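3.2 Collection of the cloth demonstrations

The bedroom tasks were shown by hand. The demonstrator holds the gripper, closes the fingers with the trigger and moves as he or she would normally move. In total 1,144 demonstrations were recorded, of which 143 were removed after checking.

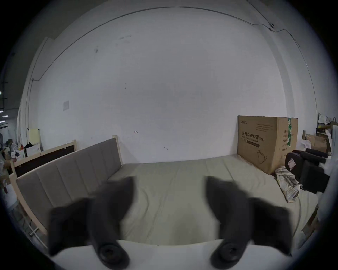
3.3 Garments on the bed

For the garment tasks we kept the same grey headboard and mattress in view, so that the colour of the cloth is the main change. A blue shirt was used for the spreading task. 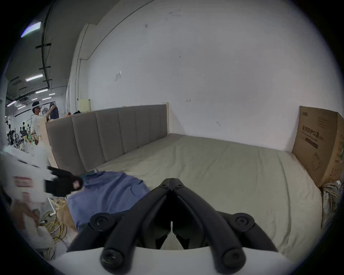
Fengying Fang remarked that a slow demonstration is not always a good one, and that the policy learns also the hesitation. We therefore asked for an even speed.

Each approach begins over the cloth and the fingers stay open until contact.

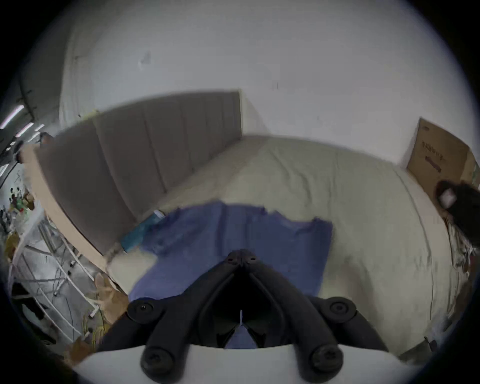

Figure 4. Gripper above a blue cloth on the bed, spreading task.

The Nistitz policy was trained on almost 700 of the remaining demonstrations.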